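Speaker notes, office tidying talk. Slot is 17 minutes, so don't linger on the opening.

Start with the quote from the Josholm leaflet: "A clear desk pays for itself." Pause. Ask who in the room believes it. Then ask who has ever seen the sums.

Say where I stand early. I like a tidy desk. I doubt most of what gets sold to us on the back of one.
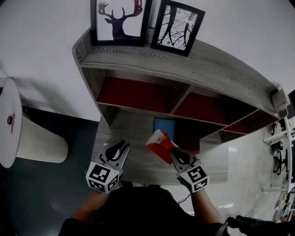
*Page last changed: December, 4.40 pm*

**The desk**

A desk with a shelf unit on it, a blue book or folder at the back, something flat and dark red next to it, and an orange and white packet that has to go somewhere. Most of the desktop is bare. By Josholm's scoring this is nearly a perfect desk, and I'd like to know what it's perfect for.

The packet is the interesting bit. Paper has a home, or people can be talked into giving it one. Packets don't. At Heltance we went round after a clear-desk week and the paper had gone, but the packets had moved into drawers, where they stayed. The score went up all the same. (If anyone asks: yes, I opened the drawers, and yes, I'd asked first.)

Read out the Mansour figure: 363 desks scored, before and after. No mention of who did the scoring or what the desks were used for. Leave it on the slide while I have a drink of water.

**The shelves**

Open shelving is the next thing they'll sell you. Low units, square compartments, two rows, against a white wall. The claim is that you can see everything, so you'll put it back. My own view is that you can see everything, so you'll stop looking at it by the second week.

Hedov quoted us 1,710 for labels and baskets to go in ours. We said no and put the things people used most in the top row. Cost: an afternoon and one argument.
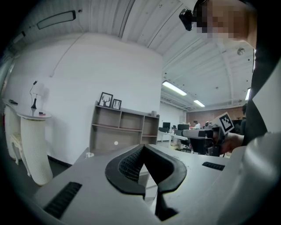 Enda Doherty told me after the last version of this talk that I was being unfair, that open compartments had worked well in two offices running, and that the trouble starts when a compartment has no name on it and everyone treats it as spare. Fair point. I still want to know whether it was the names or the fact that Enda walked past every evening.

Keep this part short. Last time I lost five minutes to a question about lids.

**The top of the unit**

Any flat surface at that height fills up. Try the room on this: what's on top of yours? Expect mugs, a plant, post for people who left. Elibariki Nyanda's rule is pictures only, on the grounds that people won't dump a parcel in front of a picture. 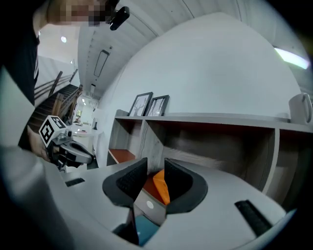 I was ready to laugh at that rule and it has held up better than I thought, though one mug seems to get past any rule going. Don't oversell it. It's one office, and they may simply get fewer parcels than we do.

**Before questions**

Things to ask anyone selling you a tidy office:

- Who counted, and did they look in the drawers?
- When did they go back? Up to 5 weeks later doesn't impress me.
- Where do the packets go?

Handouts are by the door. Take the Josholm leaflet as well and read the small print on the back.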